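Print this page
E-mail this to a friend

We use cookies to remember your settings and count visits. Carry on browsing if you're happy with that, or change your choices at any time.

Two arms, one table and a lot of toy bricks: an afternoon with the Vondale kit

I'd been pestering Arnberg for a look at the Vondale since January, when the price list first went round, so when the invitation came I was on the train before I'd properly read it. The Vondale is their two-armed bench kit. You get a pair of arms, the rail they stand on, the control software (called Zilora, and I'll come to that) and a box of printed finger parts, and the idea is that a college or a small workshop can have it doing something useful without hiring a specialist. It costs £1264 on the education tariff, arms included, tabletop not.

The product lead met me at the door with a mug of tea and asked to be left unnamed, as the firm likes its write-ups to be about the kit. Fair enough! We went straight through to the bench, where the job was sorting building bricks by colour: orange to the left, magenta in the middle, blue on the right.

"Everybody asks why bricks," she said. "They're cheap, they're hard on the edges, and they land any old way up. If you want to find out how good your fingers are, tip a bag of bricks on the table."
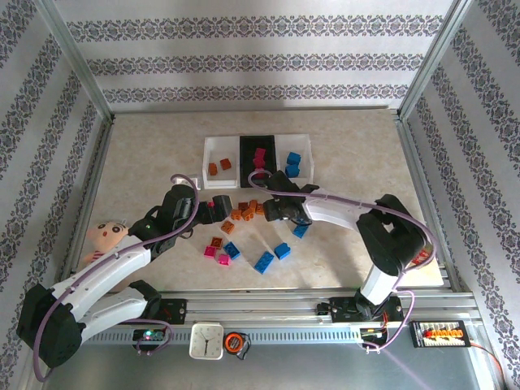 The Vondale at the sorting job, with plenty of bricks still to go.

I asked her about the rail first, because it's the part that sold me on the idea. Both arms stand on the same length of slotted aluminium, and you can unbolt one and shift it along when the job changes. She told me the early version had each arm on its own plate, screwed to the bench, and customers hated it.

"They'd get one arm a finger's width out and then spend the afternoon swearing at it," she said. "With the rail you've only got one direction to get wrong. People cope with one direction."

I had a go at moving one myself later on (with the power off, she was very firm about that) and it took me longer than it takes her, but I did get there. The hex key that comes in the box is horrid and I'd replace it straight away.

What about the cables, though? I'll be frank, they're my main grumble. They run along the outside of the arms in big purple loops, and it all looks a bit like washing day. She laughed when I said so.

"I get that every week. We could tuck them inside, and then when one goes you'd be sending the whole arm back to us. This way you order a cable, you clip it on, and you're done before lunch. I'd sooner have it ugly and mended."

I can live with that, I think, although I'd still like to see a few more clips in the box. She wrote that down, or at least she wrote something down.

Then we got on to the fingers, and here she really cheered up. The yellow ones have fine ridges on the gripping face and triangular cut-outs to the sides, and they come from a small outfit called Vaher who do nothing else. You can buy them ready made or download the files and print your own. I wondered whether home-printed ones would be any good.

"Depends on your printer and depends on your patience," she said. "The ridges are the bit people muck up. If they come out mushy the brick slides, and then they ring us and tell us the arm's weak. It isn't weak, love, it's your ridges."
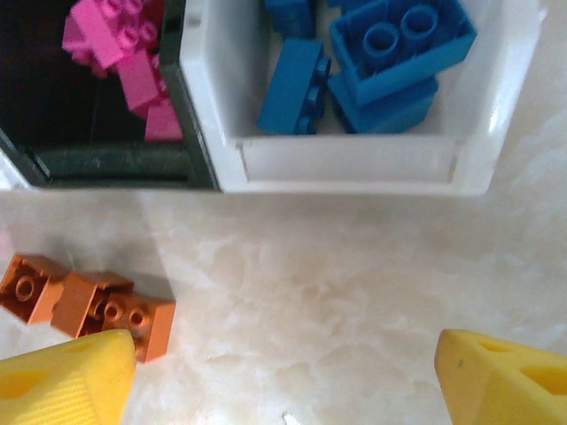
She also thinks people worry too much about which way up a thing is lying. A brick with its studs up is a nice flat block with two good sides to hold. Upside down, you've got an open shell with thin walls, and a finger can catch the rim if it comes in at a lazy angle. Her advice is to teach the awkward ones early, before you've got fond of a grip that only works on the easy ones.

That brought us round to Zilora. There's no code to write unless you want to. You show the arms the job by leading them through it, over and over, and the software works out the pattern from your tries. I asked how many tries, expecting her to dodge.

"We tell people 100 for a job like this one," she said. "You can get something that looks like it works with a lot fewer, and then you move the lamp and it falls to bits. Do the hundred. Put the radio on."

I like that she didn't pretend it was fun. I've used a rival package that promised the earth after a quick demo, and I spent most of a month finding out otherwise. Zilora's screens are plain to the point of being grim, and the help pages need a proper edit, but everything I clicked did what its label said.
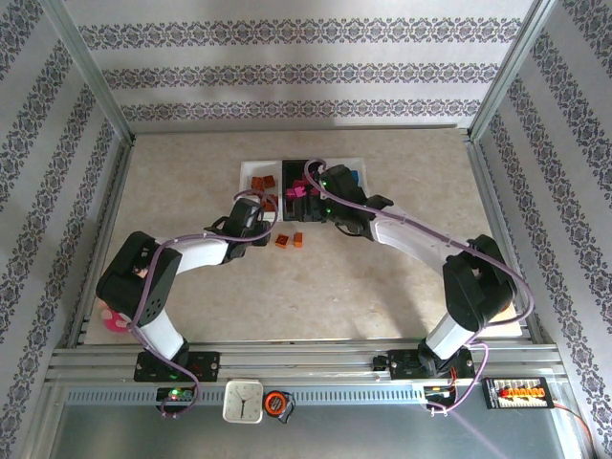 My last big question was about having two arms at all. For sorting bricks into a tray, surely one would do? She agreed, which surprised me a bit.

"For this, yes, of course it would. But you learn how to share a table on an easy job. Who goes in first, who waits, what happens if they both fancy the same brick. Get that sorted and you can go on to the jobs where one holds and the other one does the fiddling."

There is a one-armed Vondale planned, she said, using the same rail, so you could start there and add the second when funds allow. She wouldn't give me a price and I did ask more than once.

So would I buy it? For a college, yes, and I've already said as much to mine. For a workshop I'd want to see it on your own parts first, and Arnberg will do that if you post them a boxful. Ask for the Vaher fingers ready made while you're at it, and get yourself a decent hex key.

Print this page
E-mail this to a friend

Like what you've read? Sign up for our newsletter and get new interviews in your inbox. You can unsubscribe whenever you like.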